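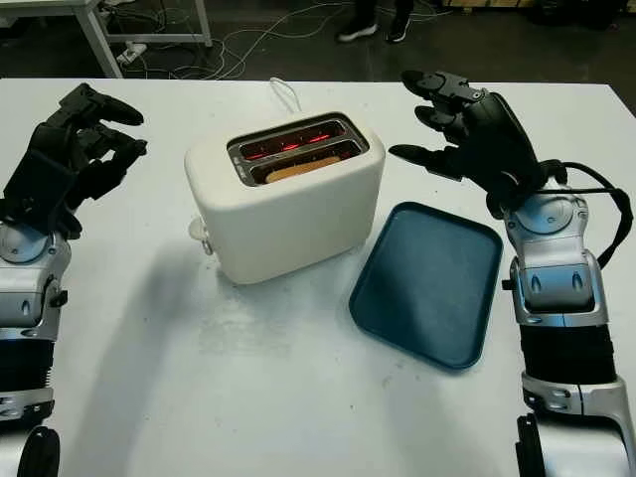
Two-arm test cell running Pusine: toaster in use, tray set to the right.

Herura releases Pusine, planning and perception software for two-armed robots

NERVILLE, July – Herura today announced the general release of Pusine, a software package that allows two-armed robots with multi-fingered hands to carry out household tasks made up of many small steps. The package brings task planning, visual perception and arm control into a single program, and is offered to laboratories, equipment makers and technical colleges.

Pusine was developed at the company's Nerville site over three years. It replaces Herura's earlier planning tool, Virk, which was limited to one arm and required each movement to be written out by hand. Existing Virk task files can be opened in Pusine and converted without charge.

Making toast was chosen as the reference task for the release. The work calls for a thin, easily crushed object to be placed in a narrow slot, for a small control to be operated, and for a period of waiting during which neither arm should move without cause. The bread must then be lifted clear and carried to a tray.

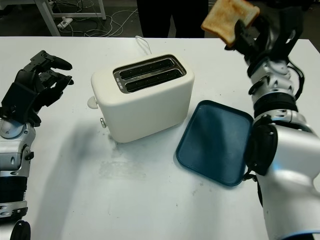
The planner treats each of these stages as a separate state with its own conditions for entry and exit. Grip force is set afresh for every object, and is lowered when the perception module reports a soft or brittle surface. Should a grasp fail, the software returns to the last state it can confirm and plans again from that point. Operators may read the full sequence of decisions in a log written in plain English.

Perception in Pusine works from a camera at the head of the robot. The software estimates the position and angle of known objects, such as a tray or an appliance, and updates the estimate 5 times a second while a task is under way. It does not require markers on the table or on the objects themselves. Areas close to a heat source may be defined as restricted, and the arm planner will route both hands around them.
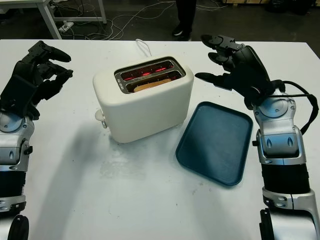
Waiting stage of the reference task, with both hands raised and the toaster elements lit.

In the company's own trials, the reference task was repeated 1000 times before release. Records from 800 of those runs, including joint positions, planner decisions and operator notes, are supplied with the software so that customers may replay them and compare results from their own equipment.

"Customers told us that they could make an arm move well, but that joining one movement to the next took up most of their time," a spokesperson for Herura said. "Pusine has been written with that part of the work in mind."

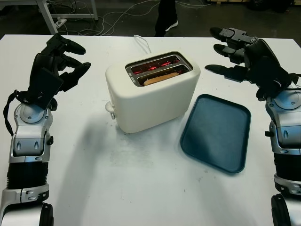

Timing between the two arms is handled by a shared schedule. Each arm may hold a position, yield to the other or proceed alone, and the schedule may be changed while the robot is running. A simulator is included, and any task may be checked there before it is sent to the hardware. The task library contains up to 70 ready-made actions, depending on the type of hand fitted.

Pusine is available now under yearly licence. Teaching licences are offered at a reduced rate to schools and colleges. Support for Virk will continue until the end of next year, after which only security corrections will be issued.

About Herura

Herura develops control and planning software for robots used in research, light industry and training. The company is based in Nerville, where it also runs courses for operators and software staff.

Requests for further information, licence terms and trial copies should be addressed to the Herura press office in Nerville.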